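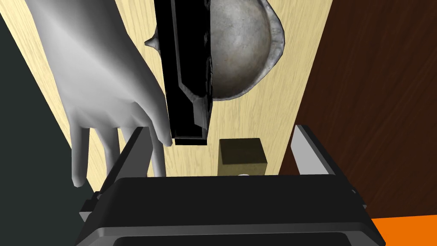
Prultix – pacote de simulação para passagem de objetos entre mão e robô

Olá! Sou a Priya Wojcik e cuido deste pacote desde a primeira versão, por isso vou falar dele como falo aos colegas, sem grande cerimónia. O Prultix nasceu da nossa investigação sobre uma pergunta chata: quanto do que uma política aprende com uma mão simulada continua a servir quando o objeto muda de forma?

O que vem no pacote

São 2,101 episódios renderizados, todos com a câmara presa atrás da pinça, a olhar por cima dos dois dedos para a mesa. A mão é branca, lisa e sem textura nenhuma, de propósito (já lá vou). Há blocos altos, cubos pequenos, taças de metal e tampos de madeira clara ou escura, e o gerador de cenas deixa trocar tudo isto num ficheiro de configuração. Também incluo os pesos da política de base e o guião de avaliação.

O método, em poucas palavras

Treinámos a mesma política em 2 variantes: numa, só aparece na mesa o objeto da entrega; na outra, espalhamos distrações pelo tampo, como um cubo cor de azeitona mesmo entre os dedos abertos da pinça enquanto o bloco preto está lá em cima, junto da mão. Eu adoro estes casos! A política preguiçosa vai direita ao cubo, que está mais perto, e esquece a mão por completo.

Resultado: em 410 entregas de teste, a variante com distrações acertou em cerca de 90 por cento. A outra ficou bastante atrás, sobretudo com objetos altos. O Nektarios Politis repetiu a avaliação na máquina dele e chegou à mesma ordem, o que me deixou dormir melhor.

E a mão branca? Experimentámos peles texturadas e a diferença foi tão pequena que preferi poupar tempo de renderização. Se precisarem de textura, o gerador aceita a vossa malha.

Limites que convém conhecer

Tudo isto é simulação. Ainda não medimos a transferência para um braço físico – o Booker Kincaid está a preparar essa parte na Amthorpe. Objetos moles ficam de fora e a pinça é sempre de dedos paralelos.

Como pedir

Escrevam pelo formulário da Amthorpe com o nome do grupo e o uso previsto. Respondo aos pedidos à terça-feira, normalmente de manhã. A próxima versão, com tampos novos e mais poses da mão, sai em outubro.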